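Notice of Determination

The Consumer Returns Office of Plinberg received the complaint of Silvana Prado in December. It concerned a Grikier telephone whose battery had swollen and lifted the glass from its housing. The complaint was entered in the register as number 1102 and assigned to the examiner on the second floor, whose name was Ospina.

Ms. Prado stated that she had used the telephone in the ordinary manner. She had charged it at night, on the nightstand, with the cable supplied. She had not dropped it. She added, in a space reserved for the model number, that it held the only recording of her mother's voice.

The manufacturer replied through its agents, Drernow, in a letter of nine pages. Drernow regretted the inconvenience. It observed that the warranty excluded damage arising from heat, moisture, pressure, and neglect, and that a swollen battery was consistent with each of these. It offered a replacement of equal value, on condition that the original be surrendered for destruction.

Ospina read the letter twice. It was the practice of the office to accept such offers on the complainant's behalf, and a form existed for the purpose.
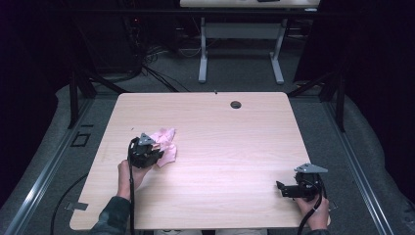 A hand-held gripper at the table.

The examiner did not use the form. Ospina wrote instead to ask whether the contents of the telephone might be copied before it was destroyed. Drernow answered that it had no procedure for this. Ospina wrote again, citing a paragraph of the Returns Code that had last been applied to a typewriter.

The determination was issued on Saturday, February 3, 2018, a day on which the office was closed. It found for the complainant. Grikier was directed to replace the telephone, to pay the sum of 600, and to deliver the recording in a form that could be played on any ordinary device.

Ms. Prado collected the envelope in person. The clerk asked her to confirm that the contents were complete — the regulations required it — and set a small player on the counter. She listened with her coat on. The recording lasted less than a minute and was mostly about soup.

She signed where the clerk indicated, and asked whether she might hear it once more before the window closed.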